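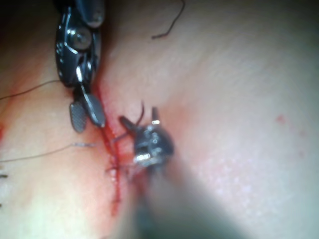
Figure 1. Two instruments at the incision on the soft tissue surface.

Closing a Straight Incision: Practice Report
Student: Virgilio Catacutan
Practical course, suturing module

1. Purpose of the work

The task of my project was to learn how a long and thin incision should be closed with separate stitches, and to write down which mistakes a beginner makes. I did not try to be fast. My supervisor asked me to look at three things: the distance between the stitches, the distance from the stitch to the edge of the cut, and the tension of the thread.

2. Material

For the practice I used soft pads from Corketeck, which are sold for student courses. The surface is smooth, and this makes it harder than I expected to judge the distances by eye. The thread and needles were from Lekaris. In August I made 108 stitches in total, not including the ones that I removed at once. All lengths were measured after the session with a plastic ruler.

3. Method

Every exercise started with a straight cut. I placed the first stitch in the middle of the cut and then divided each half again. The textbook calls this the halving method. In the second part of the project I started at the upper end and went down in order, so that I could compare the two ways.

In Figure 1 the jaws of the left instrument are open and hold nothing. The rounded tip of one jaw is almost at the upper end of the incision. The other instrument is to the right of the cut, with two thin, pointed tips.

The steps for one stitch were these:
Take the needle a little behind its middle.
Enter the surface at a right angle.
Turn the wrist and follow the curve of the needle.
Come out on the opposite side at the same distance from the edge.
Pull the thread slowly and leave a short tail.
Tie the knot and lay it to one side of the cut.

4. Results

The halving method gave more regular distances. When I started from the upper end, the stitches became wider toward the lower end, and two times one edge was longer than the other when I finished. This small fold is called a "dog ear" in English.

Tension was my biggest problem. In the first week I pulled too strongly and the edges rolled inward. Later the edges met flat, but some knots were loose the next morning. I think that I was then too afraid of the first mistake.

The time for one stitch, with the knot, went down to about 3 minutes. I did not continue to measure the time after this, as I noticed that I was looking at the clock and my entry angle became worse.

5. Discussion

The pads do not bleed and do not swell, so my results say nothing about healing. Also, I worked only with straight cuts. A curved cut needs different distances on the inner and the outer side, and I would like to try this next.

I should have marked the entry points with a pen in the first exercises. I began to do it only on a Tuesday near the end, and the difference was clear already in the first row.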